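The Case for the Tray

Modeling dough is sold as a material that needs no equipment, and in the strict sense it does not. It does need a surface, and the surface decides most of what happens to it afterward: how much sticks, how much dries out and how much ends up pressed into the grain of a dining table.

A typical homemade batch uses 400 grams of flour, half that weight of salt, two tablespoons of oil and enough hot water to bring it together. The salt slows mold. The oil keeps the outer layer from cracking. Neither helps much once the dough has been rolled thin and left out, which is the usual way a batch is lost. Exposed area matters more than recipe. A rounded lump holds its moisture far longer than the same amount spread flat.

Fleltden, a small supplier of craft furniture to after-school programs, went through its returned-goods records in December and sorted 1,151 damage reports on tabletops. Paint came first. Dough came second, ahead of glue, and nearly all of those reports concerned dye left in seams and edge joints. A flat, sealed tabletop wipes clean. The joint between top and edging does not.

The usual answers are a vinyl cloth, a silicone mat or a tray. Cloths are cheap and slide. Mats grip well but have no edge, so crumbs travel. A tray costs more – the Nokeo serving tray used for this article was 40 dollars – and takes up cupboard space, but it confines the work and can be carried to the sink with everything still on it.

Rim height is the first specification to check. A low rim stops crumbs and still lets the forearms rest level while rolling. A high one catches the wrist. Rounded inner corners are preferable to square ones, where dough packs in and has to be dug out with a toothpick.

Finish is the second. Gloss surfaces release dough cleanly until they are scratched, after which the scratches hold color. Matte surfaces give slightly more friction, useful for rolling coils, and show scuffs early. The scuffs are cosmetic.

Color is the third, and is often ignored. Dark gray shows pale crumbs and makes a light-colored dough easy to find. 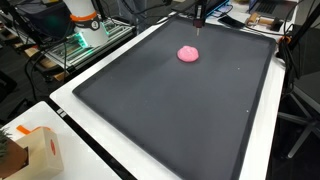 On cleaning, opinions differ. Prilidano wrote to say that water is the wrong place to start: let the residue dry overnight, flex the tray if it flexes, brush off what lifts, and only then use a damp cloth. Wet salt dough turns to paste, the letter went on, and paste is what blocks drains.

The advice holds for flour-based dough. Oil-based modeling clay does not dry and has to be lifted off with a plastic scraper, followed by dish soap. Bepari, which sells both kinds, prints separate instructions on the lids – worth reading before the lid is thrown away.

For storage, use a screw-top jar filled to at least 80 percent, with the lump pressed against the lid. Colors go in separate jars. Refrigeration extends the life of a homemade batch but stiffens it, and it should be kneaded for a few minutes before use.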